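Sim demos: keep the ones where the ball isn't centered?

bavel_bench
I'm collecting pick demos in simulation for a small policy, wrist view only. Target is 50 good episodes for the tennis ball before I move on to the other objects. I'm at 3 sessions in and my question is about filtering. In a lot of my episodes the ball sits nearer one finger than the other. Renato Policarpio's notes from the Nitum project say to throw those out. Do people here do that?

danladi88
No. If you only keep centered approaches, the policy never sees what to do when it's off by a bit. Keep them and tag them.

lzheng
I'd go with Renato on this, at least for the first batch. We did it both ways at Flastbridge, and the mixed set gave us a policy that wandered before closing. Clean set first, then add the messy ones. Can you post a couple of wrist views?

bavel_bench
Same setup, two wrist views: 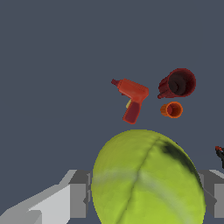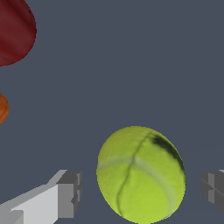
Wrist view, tennis ball between the fingers. Drill in the first one only.

danladi88
The second one is what I mean. Gap on the right is smaller than the gap on the left, but both fingers are clear of the ball. A person teleoperating would fix that without thinking, and the fix is what you want recorded.

lzheng
Only if it does get recorded. If the operator just closes anyway and the sim lets the ball slide over, you've taught it that the offset is fine. Lanying's rule (mine, I mean, I sign my notes that way) is to keep an off-center episode when there's a correction in the actions. Otherwise drop it.

nitum_fan
Different point. The background is one flat gray in both. I'd worry about that before the centering. Change the table color every few episodes or it won't carry over to anything else.

bavel_bench
I'm not moving to hardware until February at the earliest, so the plain table can stay for now. Fair point though. I'll put it on the list.

danladi88
Randomize now. Doing it later means collecting again – I've done that 2 times and didn't enjoy either.

lzheng
Still disagree on the order, but I'd take the correction tag over no tag. It's one extra field in the log.

bavel_bench
OK. Adding the field tonight. I'll train one policy on the clean set and one on everything, 3 seeds each, and post the numbers in this thread.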